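Home | Papers | Data | Contact
3 min read

3. Collecting the Plimura Demonstrations

We were thrilled by how fast the set grew once operators stopped working on clean mock-ups and moved to real desktop computers. Plimura now holds 2075 demonstrations of reaching, unplugging and unscrewing, gathered at our Livbridge bench on 96 different machines. Each one pairs the wrist camera view with the arm's joint readings. Cables are the fun part! They loop across the board, hide connectors and give the policy something new to sort out in every case (Figure 1).
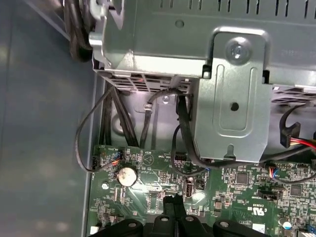
Figure 1. Wrist view over an opened desktop case, with the gripper at the bottom and the screw-held bracket on the drive cage.

3.1 Keeping the Failures

Almost 219 demonstrations include a missed grasp. We kept them all, labeled, and training with them helped more than we had dared to hope.

Comments

Géza Fülöp: Love that the misses stayed in. Are the labels per frame or per attempt?

Naylor: Per attempt, going by the appendix. Would like to see laptops next.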